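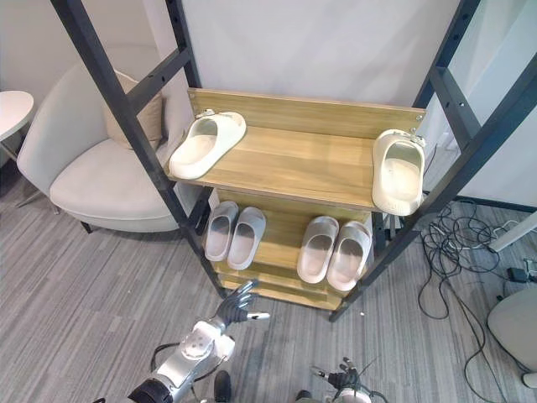
White slides on a wooden shoe rack.

Search Rollum Type a word and press go Search

Why do we say "a pair of shoes"?

By Minoru Tsuchiya
28th October

When you are learning English, or helping a friend who is, you soon bump into a funny little word: pair. We say a pair of shoes, a pair of socks and a pair of gloves. That makes good sense, as there are two of them, one for each foot or hand. If you lose one sock (I lose mine all the time!) you still have the other.

But then along comes a pair of scissors, and a pair of trousers, and a pair of glasses. You only have one thing in your hand, so where is the pair? Well, look closely at scissors and you'll find two blades joined together. Trousers have two legs, and glasses have two bits to look through. English speakers have thought of these as two parts for hundreds of years, and the words have kept their "s" on the end ever since.

So we say "my scissors are sharp", even when there is just one pair. We don't say "my scissors is sharp", and we don't say "a scissors" very often either. If you want to count them, put the word pair in front: one pair of scissors, two pairs of scissors, 40 pairs of scissors if you happen to be a very busy school.

My class at Clornard once tried to find as many of these words as we could, and we got to 29 before the bell went — pyjamas, shorts, tights, binoculars, tweezers, goggles and plenty more. Somebody put in "bras", and there was a long and rather giggly argument, but a bra is just one bra, so off the list it came.

Try finishing these out loud:
My shorts ___ too big. (is or are?)
I need a new ___ of goggles.
Where ___ your pyjamas?

If you got are, pair and are, well done you! Have a go at making up some of your own at dinner tonight, and see if the grown-ups get them right.

Comments

Ghanem mum: My daughter has been correcting me all week about my jeans. Thank you, I think.

Tilly, Year 3: we found pliers and leggings

Grandpa J: What about a pair of bathers? My grandson says it counts and I say so too.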